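3.2 Surface Reflectance and Perceived Cleanliness

The second part of the study asked whether the lightness of a furniture surface changes how clean people judge a room to be. Earlier work at Retcombe (Georgiou and Ghauri) found that guests rated pale surfaces as cleaner than dark ones, but the rooms in that study also differed in size and daylight. We therefore held the wall gray and varied only the furniture finish. Ratings were collected from 111 adults, each of whom saw 6 finishes in random order and scored them on the Grajales scale. 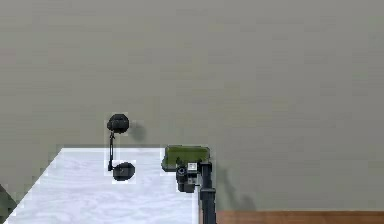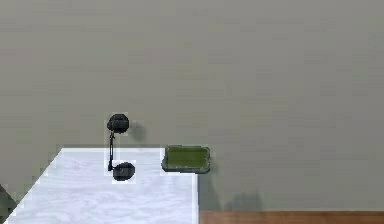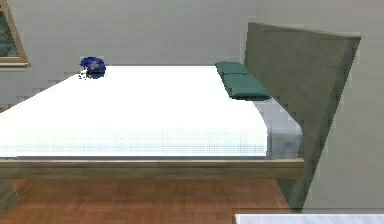 Figure 2. Rendered interiors with white furniture surfaces.

Scores were entered into a mixed model with finish as a fixed effect and rater as a random effect. White finishes scored higher than mid-tone finishes, and the gap was larger among raters who reported cleaning their own home every week. Dark finishes showed the widest spread. Several raters wrote that dust would be easier to see on them — a comment that also appears in the Mirkbridge interviews — while others took a dark surface as a sign of newer furniture.

Viewing time had little effect. Almost 90 percent of the ratings were given before the time limit, and removing the remainder left the order of the finishes unchanged. Two raters gave the same score to every finish and were dropped from the model.

The Laltitz data, collected in October under store lighting, show a weaker preference for white. Lamp color was not recorded there, so the two sets of scores are reported separately in Section 4.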